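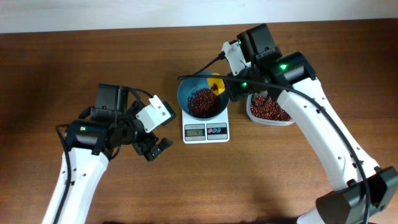
Vesley Robotics Lab, Bench Safety and Practice

Frequently asked questions: two-arm bench work

Who can run the arms?
Anyone who has done the bench induction with Woo-jin Hwang. Visitors may watch from behind the floor tape.

How fast can the arms move?
The limit is 40 per cent of rated joint speed while a person is in the room. Do not change it in the config file. Ask Ankit Rawat.

What about the arm that isn't scooping?
It stays powered, gripper open, clear of the scale and the bowl. Don't park it over the container of beans.

Can I reach in to pick up a spilled bean?
Pause both arms first. A green LED on a motor does not mean it is safe to put your hand near it.

How do I set up a weighing run?
Scale in the centre of the table, bowl on the scale, tare, then start. Keep the supply container off the scale. Never load the bowl past 500 g.

Which cables need checking?
The ones along each arm, before every session. They need enough slack for full wrist travel and must not catch on the gripper.

Where do I log a fault?
In the Ullodska binder, form 74. Near misses go there too.

Last reviewed March 30, 2025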